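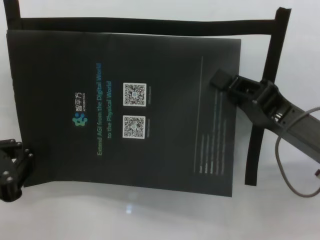
A reader who signs as Dunito wrote in to say that paper is where every cheap gripper goes to die, and that I should stop testing on mugs and blocks and start testing on the junk mail. I love this kind of letter! Dunito has a two-finger gripper on the bench and can lift a full jar of screws with it, but a single sheet lying flat on the table just laughs at the fingertips. So this month's tips are all about flat stuff: folders, flyers, envelopes, thin cardboard, the instruction booklet you never throw away.

If you are new to hobby arms, the short version is that a jar has sides and a sheet of paper doesn't. The fingers have nothing to close on. You can squeeze all day and the tips will skate across the top. Most of what follows is about making an edge where there wasn't one, and then comparing grippers fairly once you've got it.

Start with a fold

A folded piece is much kinder than a flat one. A folder or brochure has a little spring in it along the crease, and the open side tends to sit a hair above the table. Go for that side first. If your folder has been under a stack of books, open it all the way, bend it back gently the other way and close it again. That usually buys enough of a gap for a thin fingertip.

Go in low and slow, with the lower finger nearly brushing the table. On my bench I set the approach speed to the lowest notch the controller has and only turn it up when I'm getting boring, repeated success (boring is wonderful, by the way).

Hang it over the edge

The oldest trick in the book, and still the best one. Push down lightly with a closed gripper, drag the sheet toward the edge of the table until a strip hangs over, then come around and pinch the strip from the side. It works with nearly everything, including sheets that are perfectly flat. You do need the arm mounted close enough to the edge to reach past it, so check that before you drill your clamp holes. I didn't, and I have four extra holes in a very nice workbench.

Two arms make this much easier. One holds the paper down at a corner, the other lifts at the opposite side. Keep the holding arm's pressure light, or you'll get a crumple that creeps across the whole page and spoils the next try.

Fingertips, from worst to best

I tried the same folder with everything in the drawer. Bare hard plastic tips were the worst by a mile. They slide, and they leave little shiny tracks on a matte finish. Strips cut from a rubber glove were a big step up and cost nothing, but they roll off after a while unless you glue them. Shelf liner, the bumpy kind, was great on cardboard and only fair on glossy paper. My favorite is still a thin layer of silicone smeared on, scraped flat with a putty knife and left overnight to cure. It gets grubby, so wipe it with a damp cloth between rounds, and let it dry fully before you start again.

One more thing on tips: file a slant on the lower one, like a dull chisel. Five minutes with a file did more for my pickup rate than the fancier servo I'd been saving for.

How I compare two grippers

Same folder, same spot on the table, same starting pose. I run 160 pickups per gripper and write down every result with a pencil, because I don't trust my memory and I especially don't trust my mood. On the last round the Codis gripper got 155 of them with the slanted silicone tips. The Grarkonent has wider fingers and a stronger squeeze, and it was lovely on the cardboard envelopes, but it bulldozed the folder across the table again and again before I found an approach angle it liked.

Swap in a fresh folder now and then. The crease gets softer with every lift and the corners start to curl up, so by the end of a long session the gripper looks smarter than it is. I rest each one under a cutting board overnight and rotate through 9 of them. Any stack of leftover brochures will do.

Mark the table

Stick down painter's tape where the corners of the folder go, and put the tape a little outside the outline so the gripper never catches it. Pale tabletops show off a dark folder nicely if you're using a camera to find the edges. With white paper, do the opposite and lay down something dark. A matte mat beats a shiny surface, as a bright reflection from the ceiling lamp can fool simple edge detection completely. I lost an entire evening to one lamp in July and fixed it by moving the lamp.

Busy print is another troublemaker. Logos, big slogans and QR codes all have strong edges of their own, and a simple script may decide that the corner of a code is the corner of the sheet. Tell it to look for the largest outline and ignore everything inside.

Mind the cable

Leave a generous loop where the cable leaves the arm, and run the arm through its full travel by hand, power off, before the first test. Look at where the loop goes. If it sweeps across the table it will drag your paper along with it, and you'll blame the fingertips. A soft hook-and-loop strap partway up the arm holds it well. Skip the hard zip ties near a joint; they pinch.

On controllers

The Kirkegaard board I've been using logs finger current, and I can't recommend this feature enough for flat work. With paper there's so little thickness that the finger position barely tells you whether you've got it. The current does, a bit. Mine reads in steps from 0 to 2,000, and I found my own threshold by closing on nothing, then on one sheet, then on the folder, and jotting down the readings each time. Yours will be different, so do the same little ritual with your own fingers and repeat it after changing tips.

Dunito, try the slanted tip before anything else, and please write back with your numbers! Next up is fabric: dish towels, socks and one very stubborn pillowcase. If you have a method for finding the corner of a towel, send it along.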